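6.3 Fault 27: gripper does not close in simulation

Fault 27 stops the Corix arm above the table with the fingers open.

1. Press Pause. Do not press Reset, or the log is lost.
2. Open Joints and write down both finger values.
3. Set Grip Force to 20 and click Apply.
4. Run the stack task again from step 1 of section 6.2.

Caution: Never load a scene that ended in Fault 27 onto a real arm.
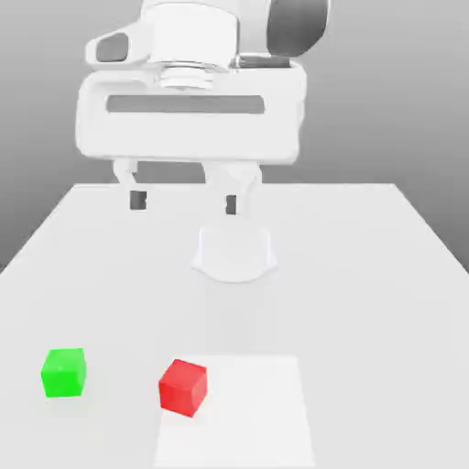
A reader's comment from Flaveck adds that Fault 27 also comes back if the scene was saved while paused, and that reloading the default scene before step 3 clears it.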